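4.3 Loss of finger closure during garment folding

The fault described in this section was found in the clothing part of the Skollari set, after the recordings had already been passed to training. The task was the folding of mixed garments on a bed, done by one person with hand-held grippers. Each gripper records its own view and the width between its fingers. The width is read by a small encoder on the finger rail and written to the log at 60 readings a second.

In 4 of the sessions the logged width stopped following the fingers. The value stayed at its last good reading while the fingers went on opening and closing, and then jumped when the encoder picked up again. The longest of these gaps lasted 200 readings. Our checking script, Enness, looked only for missing values and for values outside the allowed range. A frozen width is neither of these, and the sessions passed.

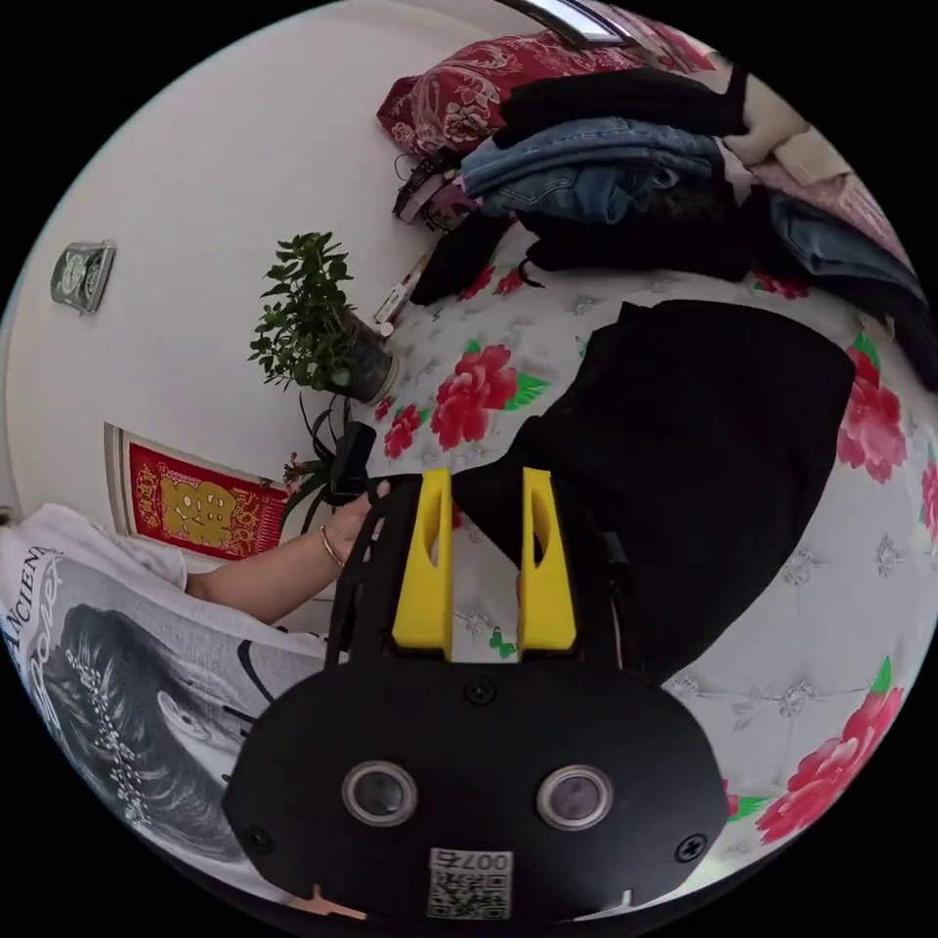
Figure 2. Views from the hand-held grippers during garment folding.

Frozen readings matter more with clothing than with the rigid objects in the rest of the set. A cup or a box holds the fingers apart by a fixed amount, so a constant width during a lift is what one would expect. Cloth gives way, and the width at which it is held depends on how many layers have been caught. The background adds to the difficulty. Where the quilted bedspread with its pink-red peonies shows between the yellow fingers, the gap is easy to measure from the image, but once a black garment fills it there is little contrast with the dark parts of the tool. Our first attempt to recover the width from the images failed on dark clothing for this reason.

We then tried a second method, which tracks the inner edges of the two fingers and ignores whatever lies between them. This worked on dark and patterned cloth alike, as the fingers are the same bright colour throughout. It did less well when cloth was pulled up over the fingertips – a common event when a sleeve is being turned in – and those stretches were marked as unknown and left out. 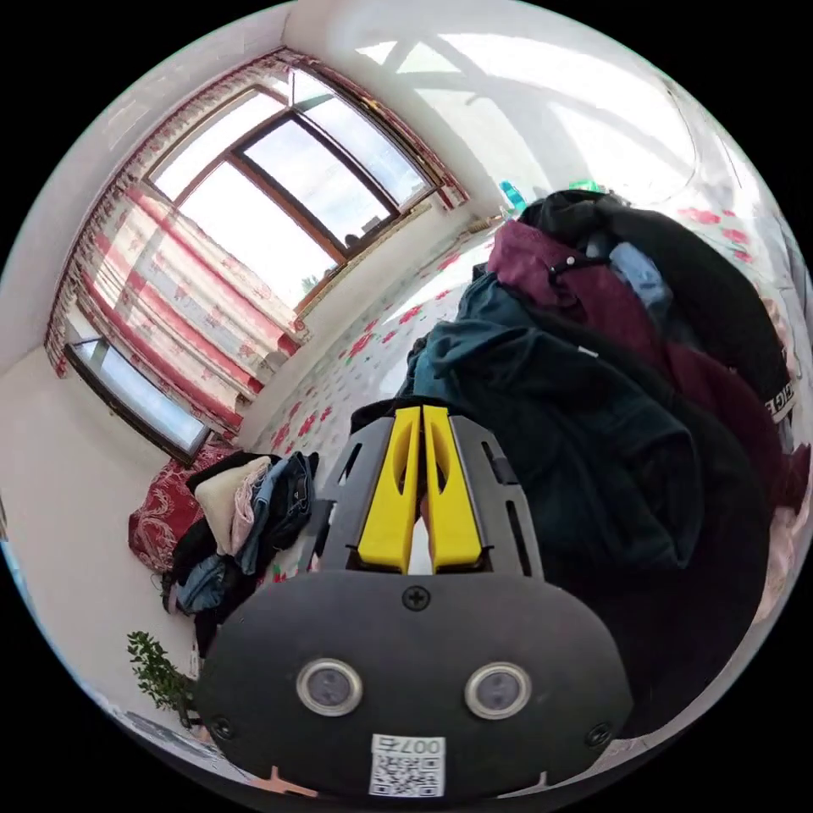 The cause was traced to the cable between the encoder and the logging board. Its plug had no catch, and the cable had been routed so that turning the wrist inwards put a steady pull on it. On the bench the gripper behaved normally, and the fault came back only when the wrist was held over and the fingers were closed at the same time. The firmware repeated the last value when a reading did not arrive. This had been a deliberate choice, made to smooth over single lost readings, and it had no upper limit.

A policy trained on the uncorrected sessions, using the Kwak arm, showed the effect plainly. It approached a garment correctly, lowered the fingers to the cloth and lifted again without closing them. In other trials it closed late, when the fingers were already clear of the bed. We first took this for a timing error in the arm controller and spent most of September looking there. Replacing the controller made no difference to the behaviour.
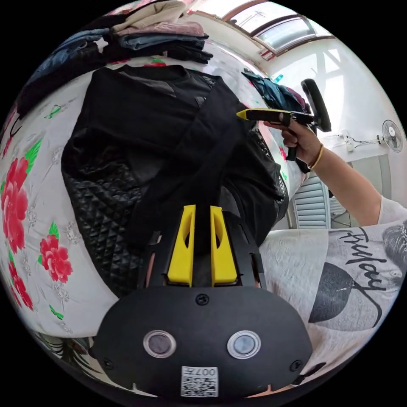 Three changes were made. The plug was replaced with a locking one and the cable was given a loop of slack at the handle. The firmware now repeats a value for at most 2 readings, after which it writes an error code. Enness compares the logged width with the width found from the images and rejects any session in which they disagree for longer than a short set period.

The older recordings in the Brendidico archive were made with the same plug and firmware. They have not yet been checked with the new script, and we do not use them in the results that follow.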